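대나무 찜기랑 전기냄비, 흰 상판 위에 그냥 둬도 되나요?

생활살림 > 주방 > 정리·보관
작성일 09/01/2022

글쓴이: 만두는죄가없다

공유 주방 한쪽을 맡아서 정리하고 있습니다. 맡았다기보다는 회의 때 물 마시러 나갔다 왔더니 제 이름이 적혀 있었어요.

큰 테이블이 하나 있는데 상판이 하얗고 번쩍번쩍합니다. 처음엔 다들 예쁘다고 했죠. 지금은 컵 한 번 내려놓을 때마다 서로 눈치를 봅니다. 상판 이름이 Dresavby였나 그랬는데 설명서는 이미 실종 상태고, 기억나는 건 '부드러운 천으로 닦으십시오' 한 줄뿐입니다.

살림은 대충 이렇습니다. 노란 테 두른 대나무 찜기, 다이얼 달린 전기냄비, 검은색 식기 건조대, 거기 꽂는 흰 컵이랑 흰 그릇. 다음 주부터 점심에 만두를 찌기로 해서 자리를 정해야 하는데요.

1. 찜기를 씻고 나서 상판에 바로 엎어 두면 자국이 남을까요? 집에서 쓰던 찜기가 원목 식탁에 동그란 무늬를 새겨 놓은 전과가 있어서 겁이 납니다.
2. 전기냄비는 지금처럼 테이블 안쪽에 두고 써도 되나요? 아니면 쓸 때만 꺼내는 게 맞나요?
3. 건조대에 컵이랑 그릇을 번갈아 꽂고 있는데, 컵은 눕혀 놓으니 안쪽에 물이 고이는 것 같기도 하고요. 그릇은 세우면 얌전한데 끝에 하나가 늘 말썽입니다.

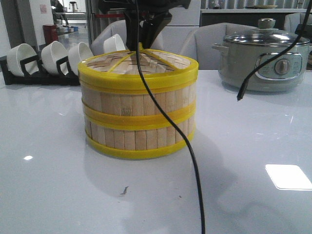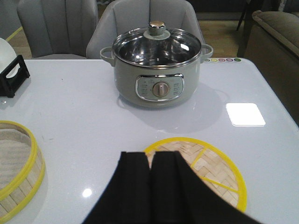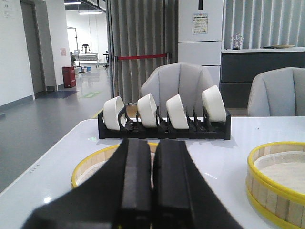 차례대로 찜기와 컵 쪽, 전기냄비, 그릇 꽂은 건조대. 모두 같은 흰 테이블입니다.

수납장을 새로 사라는 답은 사양하겠습니다. 예산이 16만 원인데 그중 만두 값이 꽤 됩니다.

글쓴이: 찜통경력자

찜기부터요. 엎어 두지 마세요. 상판 걱정보다 찜기 걱정을 먼저 하셔야 합니다. 대나무는 젖은 채로 바닥에 붙여 두면 닿은 데부터 곰팡이가 핍니다. 저도 두 개 보냈습니다.

제가 하는 순서는 이렇습니다.
- 뜨거운 물로만 헹구고 솔로 살살 문지릅니다. 세제는 안 씁니다. 대나무가 세제를 먹으면 다음 만두가 그 맛이 납니다.
- 마른행주로 안팎을 두드려 닦습니다.
- 옆으로 세워서 바람 드는 데 둡니다. 하루는 두셔야 해요. 굴러갑니다. 벽에 기대세요.
- 다 마른 다음에 테이블에 올립니다. 그때는 똑바로 두든 말든 상관없습니다.

원목에 생긴 동그란 무늬는 젖은 찜기 탓일 겁니다. 코팅된 상판이면 그 정도로 물들지는 않을 텐데, 김이 펄펄 나는 찜기를 맨 상판에 바로 올리는 건 다른 얘기입니다. 접시든 나무 받침이든 하나 까세요.

전기냄비는 쓸 때 벽이나 장 쪽에 바짝 붙이지만 않으면 됩니다. 김이 위로 올라가니까 머리 위에 선반이 있나 보시고요. 저희 집 선반은 아래쪽이 울어서 파도 모양이 됐습니다. 그리고 선은 꼭 테이블 안쪽으로 정리하세요. 앞으로 늘어진 전선에 누가 소매라도 걸면 국물이 다 같이 내려옵니다.

글쓴이: 건조대파

3번만 답합니다. 컵은 입구를 살짝 아래로 기울여 꽂아야 물이 빠져요. 수평으로 눕히면 고이는 게 맞습니다. 건조대 뒤쪽 발 밑에 접은 행주를 한 장 괴어 보세요. 모양은 없지만 됩니다.

그릇은 건조대 칸 간격이랑 그릇 굽이 안 맞으면 꼭 하나가 튀어 오릅니다. 제일 깊은 그릇을 끝 칸에 꽂지 말고 가운데로 옮겨 보시고, 그래도 말썽이면 그 그릇은 엎어 두세요. 세상 모든 그릇이 줄을 설 필요는 없습니다.

컵이랑 그릇은 시간을 나눠서 꽂는 게 편해요. 섞으면 꺼내다가 꼭 이가 나갑니다.

글쓴이: 지나가다300

Stosgate에서 나온 접이식 수납장 사세요. 저는 만족합니다.

덧붙임 (만두는죄가없다)

수납장 사양한다고 썼는데요...

첫 번째 분 말씀대로 찜기는 세워서 말리기로 했습니다. 벌써 한 번 굴러갔습니다. 받침은 집에 남는 나무 도마를 가져오려고요. 행주 괴는 것도 해 봤는데 컵 물은 잘 빠지고, 대신 행주가 늘 젖어 있네요. 행주는 어디에 말리는지 다음에 따로 올리겠습니다.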